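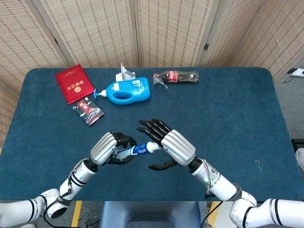

Toothpaste, blue table, two black hands.

Okay so Mercury and I had words this week.

I know, I know. It isn't even retrograde right now, I checked twice. But I've been keeping my little transit journal since the first week of January (yes, the same one I swore I'd quit), and I finally sat down last night with a mug of tea and read it front to back. 96 pages! My handwriting gets worse every time the Moon goes through Gemini, which I'm choosing to believe is meaningful.

For anyone new, the way I do it is pretty low effort. Every morning I write down the Moon sign, whatever big aspect is going on, and one line about my mood before I've looked at my phone. Then at night I add a line about how the day went. I try not to read anybody's forecast until after the night line, or I just end up writing what they told me to feel. I failed at this a lot. There is a whole stretch where I was reading the Clarkora newsletter over breakfast and you can totally tell, I start using the word "threshold" like a crazy person.

What jumped out at me was the Moon in Virgo days. I always figured those would be my productive days, being a Virgo rising, and I kept waiting to be this glowing machine of clean closets. Nope. Virgo Moon days are when I pick fights about the dishwasher. I have it in writing three months... no, sorry, two cycles in a row, I keep feeling like it's been longer. Same complaint, same fork basket. My husband thinks this is the funniest thing he's ever heard and has asked me to put the dates on the fridge so he can plan to be at his brother's.

The Pisces Moon days are the sweet ones. I cried at a tire commercial, I called my aunt, I made soup. Nothing happened and I wrote half a page about it.

I talked some of this over with Reda Morsy after our Tuesday chart group (we meet in the back of Grumenel, the tea place, and yes the ginger one is still the best one). Reda has been doing charts a lot longer than me and she asked where Virgo falls in my chart by degree and not just by sign. I mumbled something. She made me look it up right there. So my ascendant is at 9 degrees, and she said to stop writing "Moon in Virgo" as one big blob and start noting when the Moon is close to that degree, and see if the crabby part is the whole two and a half days or only a few hours of it. Which, duh. I felt silly for not thinking of that! She also said the first house is how you come across to people and maybe I should ask the people around me instead of only asking myself. I did not love that suggestion but I'm doing it.

The other thing I want to track this month is Venus. She moved into Aries at the start of the week and I already bought boots. They're red. I'm not sorry. Venus in Aries is a "see it, want it, it's in the car" kind of transit and I have zero defenses, so the plan is to write down everything I want to buy and then wait one night. The boots were before the plan, so they don't count.

A few of you asked what notebook I'm using. It's the Drimuten one with the dotted pages, 242 of them, so I should be good until summer if I quit doodling planets in the margins. It lies flat, it takes gel pen okay, it does bleed a bit if you use a marker. I got mine at the stationery shop on Hunt and they had green and a sort of mustard left. Any notebook works. I did a whole year once on the backs of old calendar pages and that was a perfectly good year.

Somebody also asked if you need to know your birth time to keep a journal like this. You don't! If you've only got a birthday, just follow the Moon through the signs and skip the house stuff. You'll still start seeing your patterns after a couple of cycles, or you won't, and then you have a nice diary.

Today, 7 Feb 2025, the Moon is in Gemini, so if this post jumps around that's my excuse. I have eleven tabs open and I've started two emails to the same person. My morning line says "chatty, itchy, want pancakes." Night line to come.

Tell me your worst Moon sign in the comments, and please be specific. I want to hear from the other dishwasher people.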